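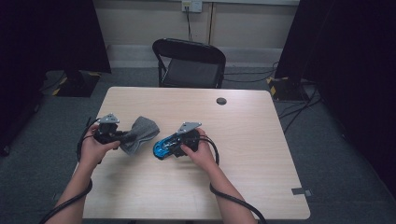 Gray cloth in the left gripper, right one free. Head view.

25 July 2022

Cloth folding, hand-held grippers, Sellimora table. Writing this up while it's fresh, so excuse the order.

The question for this week is still the boring one: does the policy get better at folding if we throw out the dead time at the start and end of each demo, or are we cutting away something it needs? I've been saying for ages that the dead time is junk. Well, I'm now a lot less sure of that!

Setup for the comparison: 200 demos trimmed by hand (first contact with the cloth to last release) against 200 demos left exactly as recorded, same cloth, same table, same two grippers. Both sets come out of the big Letuvside pool, which stands at 1,894 episodes after I dropped the ones with broken sync. Training settings are untouched from the March runs, so if something looks different it should be the data and not me fiddling with the learning rate again.

What I got: the trimmed policy starts fast and looks very confident, and then it closes on bare table. It doesn't do it every time, but often enough that I stopped being amused. The untrimmed one dithers, drifts over the cloth a bit, comes down slower and gets hold of the corner more often. Once either of them has the cloth pinched properly the folds look about the same to me, and I couldn't pick one from the other by watching replays.

My guess is that the approach is where the policy learns what "no cloth yet" looks like from the wrist. Trim that off and nearly every view it trains on has fabric in it or right next to it. Then at run time it sees plain wood and has no idea what to do with it, so it does the thing it knows, which is squeeze.

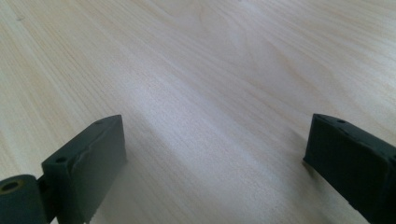
Wrist view, fingers open, nothing but tabletop. The kind of view my trimming script throws away.

Went back through the wrist streams with that in mind. The bright patch from the overhead light bugs me too - it washes out the grain right where the fingers are pointing, and to a small network a pale shiny blob on pale wood might not be so different from a pale cloth. Our cloth is gray, so maybe that's a stretch, but I'd like to rule it out. Swanepoel is the run name for the version with brightness jitter turned up, in case anyone goes looking in the results folder and wonders.

Cable note, mostly for me: leave more slack on the right side. If the loop is short I start steering my wrist around it without noticing and all my right-hand approaches come in from the same angle. You can see it in the trajectory plots once you know to look.

Next up:
- retrain with the start kept and only the end trimmed (run name Altudetti)
- 4 seeds each this time, one seed was silly of me
- score grasp and fold separately, the combined score hid all of this
- record a short batch of pure approaches with the cloth in odd spots

Trimming script is switched off in the config for now. Please leave it off until the Altudetti numbers are in.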